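The Dishes Will Be Done Eventually

By the time I get to Kenji Kincaid's desk on the second floor of the old Van Dusen building, his robot has tried to take a bottle out of a sink 500 times since breakfast. It has not chipped anything. It has not spilled anything, either, as the sink exists only in a computer, along with the bottle, the countertop and every mistake the robot has made since Kincaid hung up his coat.

"It's a nicer kitchen than mine," he says. He lives with two roommates and a hot plate.

Kincaid works on a project called Mitisano, which teaches robots to do household chores by having them practice in simulated rooms before anyone lets them into a real one. The idea has been around for years. Practice in a simulator is cheap, it runs overnight, and the robot never needs a new wrist. The trouble comes on moving day. A policy, as people in the field call the program that decides what the arm does next, can be a champion in the simulator and then spend its first afternoon in the real world pushing a mug slowly and confidently off a table.

The usual cure is to scramble everything. Change the lighting, change the colors, move the furniture, and hope that the real kitchen turns up looking like one more variation. Mitisano's twist is to be stingier about it. The team leaves most of the room alone and changes only what the robot got wrong last time. If it fumbles a bottle by the neck, it gets bottles with different necks. If it clips the rim of the basin on the way out, it gets deeper basins until it learns some manners.
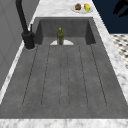 Sinks have become something of an obsession on the second floor. A table is easy: you come down from above, you grab, you leave. A sink has walls. The arm has to reach down between them, close on something narrow, and come back up the way it went in, and it has to do so without treating the faucet as a suggestion. Kincaid's early policies were fond of the faucet. One of them learned to lean on it.

"We gave points for steadiness," he says. "It found a way to be steady."

That is the sort of story roboticists tell at lunch, and they all have several. You ask for one thing, you write down something slightly different, and the machine delivers what you wrote down. The grading scheme now docks points for leaning.

The latest results are modest and, to my eye, more believable for it. Across 40 trials on a real arm at Pimex, the company that lends the team bench time, the old scramble-everything approach got the bottle out and upright on the counter in just over half. The stingy method did it in all but 3. It also needed a good deal less practice, a fact that pleased the person who pays for the computers more than anyone else.

Arlo Mahmoud, who runs the real-world tests, is the group's designated wet blanket. He would like it known that all those trials used one sink. He would also like it known that the sink was dry, the bottle was empty, and there was not a single fork in it.

"Put in 2 inches of gray water and a spoon," he says. "Then call me."

Kincaid has tried simulating the water. It took a whole weekend to produce a minute of splashing, and the robot ignored it. A version with cheaper, dumber water is planned for January, under the name Vestow, which Mahmoud says sounds like a pill for heartburn.

I ask whether either of them would have the thing in his own home. Mahmoud says no before I've finished. Kincaid thinks it over while the run on his screen starts again from the top.

"Does it have to be my home?" he says.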